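Call for Participants: Household Drinks and Sleep Study

The Poltbridge Institute for Community Health invites adults living in the Poltbridge area to take part in a study of everyday drinking habits and nighttime rest. The study looks at when people have their coffee, tea and other hot drinks over the course of an ordinary day, and how they sleep afterward. Enrollment opens in February and will remain open until all places are filled.

Background

Much of what is known about caffeine and sleep comes from studies carried out in sleep clinics, where participants receive a measured dose at a set hour and spend the night under observation. Daily life at home is less orderly. People refill a cup without thinking about it, share a pot with others, or leave half a drink on the counter. The Household Drinks and Sleep Study was set up to collect a record of these habits as they occur, without asking participants to change them.

The study is led by Dr. Rianne Van den Broek, with Dr. Deok-su Tak responsible for the analysis of sleep records. We plan to enroll 132 participants in this round.

Who may apply

Applicants must be 21 years of age or older, must live within the Poltbridge city limits or one of the neighboring townships, and must drink at least one cup of coffee or tea on most days. Applicants should expect to sleep at the same address for the whole of the study period. Both regular and decaffeinated drinkers are welcome.

We are unable to enroll people who work overnight shifts, who are pregnant or nursing, or who have been treated for a sleep disorder within the past year. Only one person per household may take part. Previous participants in the Sunlow evening light study may apply, provided that their final visit has been completed.

What participation involves

Participants attend an opening visit at the Institute, lasting two hours. During this visit a member of the study staff will explain the procedures, obtain written consent, and measure the capacity of the cup or mug the participant uses most often at home. Please bring it with you, clean and empty.

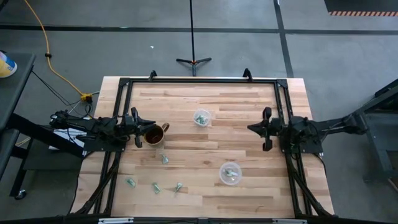
A brown mug on a wooden tabletop.

For the next four weeks, participants keep a paper diary of all hot drinks, noting the time, the kind of drink and how much of it was finished. They also wear a wristband at night and complete a short questionnaire each morning, preferably before 10 a.m. The diary takes a few minutes a day. A closing visit of one hour is held at the end of the four weeks, at which the diary and wristband are returned.

Participants may continue to take their usual medications and to eat and drink as they wish. No blood samples are taken at any stage.

Payment

Participants who complete the study receive $400, paid by check after the closing visit. Those who withdraw early are paid for the weeks they have completed. Parking at the Institute is free during visits, and bus fares within the city will be reimbursed on presentation of a receipt.

Privacy and consent

Taking part is voluntary, and participants may withdraw at any time without giving a reason. Diaries are stored under a study number, and names and addresses are kept in a separate locked file. Results will be published only in grouped form — no individual will be identifiable in any report. A printed summary of the findings will be mailed to all participants who request one.

How to apply

Application forms are available at the Institute's front desk and at the Vidmar Street branch library. Completed forms may be returned to either location or mailed to the Study Office, to the attention of Shireen Masilela, Enrollment Coordinator. Applicants will receive a reply by telephone or letter within three weeks. Those who require a form in large print, or who would like help completing it, should ask at the front desk.

Questions about the rights of research participants may be directed to Impi Riihimäki, Office of Research Ethics, at the same address.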